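Foro Stistel » Costura y textil en casa » Fundas para silla de oficina: ¿con patrón o con tela suelta?

Publicado por hilvan_torcido — 2021-11-08
89 respuestas · 2000 visitas · Compartido 5 veces

hilvan_torcido
¡Buenas a todas y todos! Abro hilo porque llevo un par de semanas metidísima en el tema y necesito opiniones. Quiero vestir las sillas de escritorio de casa, que son de esas grises de malla, tristes como un lunes de oficina, y tengo tres retales de algodón estampado que me están pidiendo a gritos salir del armario. La duda es si hago una funda de verdad, con patrón, pinzas y goma por debajo, o si dejo la tela puesta encima, una pieza para el respaldo y otra para el asiento, y a correr. He leído el hilo antiguo de las sillas de comedor, pero ahí todo son patas rectas y asientos cuadrados, y una silla con respaldo alto y curvado es otro mundo.

puntada_ciega
¡Qué buen tema! Yo soy del equipo patrón, siempre. Saqué el mío con papel de periódico y alfileres, apretando bien en las curvas, y tardé una tarde entera, pero la funda entra como un guante y se lava en la máquina sin drama. Goma de 3 cm en el bajo, no la pongas más estrecha, que se enrosca. Y lava la tela antes de cortar, por favor te lo pido — mi primera funda encogió y acabó siendo la funda de un taburete.

retalera_del_norte
Pues yo voy a llevar la contraria. Una silla en la que pasas media vida sentada no necesita costuras debajo del muslo. Tela suelta, remetida por detrás, y cuando te cansas del estampado la cambias en un minuto. Yo voy rotando según la temporada y me hace una ilusión tremenda cada cambio. En diciembre saco la de cuadros rojos y ya parece que huele a canela toda la habitación.
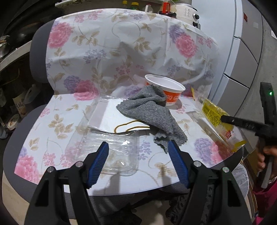
Peonías rosas y moradas sobre blanco, respaldo y asiento

El fondo blanco asusta al principio, lo sé, pero con flor grande se disimula muchísimo más de lo que parece. Con flor pequeñita no me atrevería.

puntada_ciega
El estampado es una maravilla, eso no te lo discuto. Pero a mí la tela sin sujetar en el asiento me pone nerviosísima. Me levanto veinte veces a por café y me la llevaría puesta.

retalera_del_norte
Jajaja, depende del tejido. Con popelina fina sí, se mueve todo el rato. Con loneta o panamá pesa lo suficiente y ahí se queda. Y si no, un poco de malla antideslizante de la que se pone debajo de las alfombras, recortada dos dedos más pequeña que el asiento.

dedal_y_medio
Me meto en medio. Solución mixta: respaldo con funda cosida tipo capucha (dos piezas y una costura en U, no tiene más ciencia) y el asiento con cintas que se anudan por debajo. Así lo hice con una loneta Jolby que me sobró de unas cortinas y estoy encantada. Ojo con las palancas de la silla, deja las cintas lejos o te vas a acordar de mí.

tela_que_cortar
¿Y la transpiración? Compré silla de malla justamente para no pasar calor, y ponerle una loneta encima me parece tirar el dinero. En verano ni loca.

dedal_y_medio
Ahí tienes razón en parte. En verano yo la quito. Aunque un algodón de trama abierta tampoco es una manta, eh.

tela_que_cortar
Para mí sí lo es, vivo en Sevilla. Os leo con envidia desde 5 meses de calor al año.

hilvan_torcido
¡Me encanta todo lo que estáis contando! Creo que me tiro a por la mixta. ¿Para la costura en U ponéis vivo o la dejáis lisa? Tengo bies Trisel en verde salvia y creo que con un estampado de hojas puede quedar precioso.

puntada_ciega
Vivo sin dudarlo, aguanta la curva y remata muy bien. Da piquetes cada dos centímetros en el margen o te tirará. Y prensatelas de cremallera, que con el normal no te arrimas.

retalera_del_norte
Yo lo dejaría liso, que la flor grande ya habla sola. Pero el verde salvia me tienta, lo reconozco. ¿Tienes foto del bies al lado de la tela?

hilvan_torcido
Mañana la hago con luz de día y la subo. De hilo había pensado poliéster Belay del gordito, ¿o es demasiado para loneta?

dedal_y_medio
Va bien, con aguja del 100. Puntada larga y prueba antes en un retal.

Compartir · 12 me gusta · Página 1 de 5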